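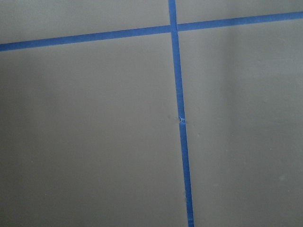
Blue painter's tape laid out as two crossing lines on a matt grey surface.

Marking Out a Work Surface with Painter's Tape

Estavbridge Community Workshops
Guidance for users of shared benches and tables
Last reviewed: 24 February 2026

Purpose of this guidance

Users of the shared workrooms are permitted to divide benches, tables and display surfaces into temporary sections. Painter's tape is the only material approved for this purpose. Pencil, chalk, marker pen and parcel tape must not be used on any surface belonging to the workshops, including surfaces that are already marked or worn.

The method set out on this page is suitable for dividing a surface into four sections by means of two crossing lines. It may be extended to a larger grid by repeating the same steps. It is intended for ordinary tasks such as sorting, laying out parts, setting places for a group session or reserving an area for work in progress. It does not produce a line accurate enough for cutting or measuring. Users who need an accurate line should ask at the desk for a cutting mat.

What you will need

Painter's tape in a colour that contrasts with the surface. Blue is supplied at the desk and shows clearly on grey, white and pale wood.
A tape measure or a long rule.
A lint-free cloth, slightly damp.
A second cloth, dry.
Scissors or a small craft knife. Knives must be used away from the surface.
A plastic smoothing card. An expired membership card will serve.

Tape from the general stores cupboard is not always painter's tape. Masking tape of the cream-coloured kind is stronger and is more likely to leave adhesive behind, particularly if it is left in place in a warm room. Please check the inside of the roll before starting.

Before you begin

Clear the surface completely. Items pushed to one side tend to be pushed back again before the tape is down, and the line is then laid around them.

Wipe the surface with the damp cloth, working from the far side towards you, and dry it straight away. Dust is the most common cause of tape lifting. The grey benches in the Grimine Room have a matt finish on which dust is difficult to see, and they should be wiped whether or not they look clean. Allow at least 5 minutes for the surface to dry fully before applying any tape.

Test a short piece of tape in a corner. Press it down, wait for a moment and peel it back slowly. If any of the finish comes away, or if the surface feels tacky afterwards, do not continue. Report the surface at the desk so that it can be withdrawn and inspected.

Decide how large each section needs to be. The sections need not be equal. Where one person is handling larger items and another is handling small ones, it is sensible to set the crossing point away from the middle, so that two of the sections are deep and two are shallow. A crossing point placed near the far edge gives two generous working areas at the front and two narrow areas behind, where finished items or tools may be set down within reach.

Step 1. Mark the ends of the first line

Measure from the far edge of the surface to the position of the first line, at the left-hand side. Place a small tab of tape there. Repeat at the right-hand side using the same measurement. Measure both ends from the same edge, and do not judge the second by eye. A line that is a little out at one side will appear as a long, shallow slope once it reaches the other, and the slope is far more noticeable on a plain surface than on a patterned one.

Step 2. Lay the first line

Fix the end of the tape over the left-hand tab. Unroll enough tape to reach the other side in one length, holding it just above the surface and lightly taut. Line it up with the right-hand tab and lower it.

Do not stretch the tape. Stretched tape draws back after it has been pressed down, and the ends will curl or the strip will part at its weakest point. Do not press down any section until both ends are in the correct place.

Once the line is correct, press it down from the centre outwards with the smoothing card. Cut the ends with scissors, leaving a small overhang which can be folded under the edge of the bench.

Step 3. Mark the ends of the second line

Proceed as in Step 1, measuring this time from the left-hand edge, once at the far side and once at the near side. On a deep bench it may be necessary to walk round to the other side. Leaning across is a frequent cause of drift, and a line laid in this way will often wander to one side as it comes towards the user.

Step 4. Lay the second line

Begin at the far side and bring the tape towards you. Hold it clear of the first line until both ends are aligned, then lower it and press it down in both directions from the crossing.

If the second line has to be made from two lengths, overlap them by at least the width of the tape. A join where the ends only meet will open into a gap, and small items can catch on the exposed edge.

Step 5. Finish the crossing

The crossing point requires separate attention. There are two layers of tape here, and the upper layer does not grip the lower one as firmly as it grips the bench. Run the smoothing card along all four sides of the overlap, pressing into the small step where the upper strip comes down to the surface.

Some users prefer to lay one of the lines in two segments, so that the tape stops at each side of the other line and there is no double thickness. This is acceptable. The ends should be cut square and brought close up to the other strip. A narrow strip of bare surface showing at the crossing does no harm where the sections are being used for sorting or layout. It should be covered with a short patch if the sections will be used for loose materials such as beads, seed or powder pigment.

Step 6. Check the result

Stand back and look at both lines from the position in which you will be working. The nearer part of a line will look wider than the farther part. This is an effect of the viewing angle and needs no correction.

Check each line along its full length for breaks, tears and lifted edges. Run a fingertip along the tape as well, as a small tear may be felt more easily than it is seen.

Correcting common faults

The line is not level. A slight slope may be left if the sections are for general use. If it must be corrected, lift the tape from one end only, as far as the middle, and lay it again. Tape which has been lifted more than once should be discarded.

The strip has a small break or tear. Place a short patch directly over it, in the same direction as the line, and smooth it down. There is no need to replace the whole strip unless there are several breaks close together.

The edges are uneven at the crossing. Trim the loose fibres with scissors. Do not use a knife against the bench, as the blade will mark the surface through the tape.

The tape will not stick. Remove it, clean the surface again and allow it to dry. Benches treated with wax or polish will not hold painter's tape reliably. The display tables in Karabulut House are treated in this way and should be divided with the weighted cords kept beneath them.

The two ends of a join have separated. The tape was probably stretched. Remove the shorter length and replace it with one that overlaps generously.

Larger grids

For more than four sections, lay all the lines running from left to right first, and all the lines running away from you second. This places every overlap the same way up and makes the tape easier to remove. The grid used for the Movska parts exchange each June is laid in this order and contains 41 sections in total, one of them being the half-width section beside the till.

Users preparing a grid of this size should collect the tape from the desk in advance. The roll at the desk is for small jobs.

Labelling the sections

Labels may be written on a separate piece of tape and placed inside the section, near a corner. Write on the tape before applying it. Ink can pass through the tape when it is written on in place, and several benches have been permanently marked in this way.

Do not write on the dividing lines themselves. It is not clear to other users which side of the line the label refers to.

Removing the tape

Tape must be removed at the end of the booking unless the bench has been reserved for a longer period. In no case should it remain in place for more than 17 days, even where the reservation is longer. After that time it should be taken up and laid afresh.

Remove the lines in the reverse order to that in which they were laid, so that the upper strip at each crossing comes away first. Fold the end of the tape back on itself and draw it slowly along the surface, keeping it low. Pulling upwards is more likely to tear the tape and leave short pieces behind. If a strip tears, start again from the opposite end.

Any adhesive remaining should be wiped with warm water and a little washing-up liquid. Solvents, scouring pads and scrapers are not permitted. Used tape goes in the general waste and must not be placed with paper for recycling.

Reserved benches

A taped section does not in itself reserve a space. Users who wish to leave work in place must complete a bench slip at the desk and set it face up inside the section. Items found without a slip will be moved to the shelves by the door.

Related guidance: Using the cutting mats; Care of matt and waxed surfaces; Bench slips and overnight storage.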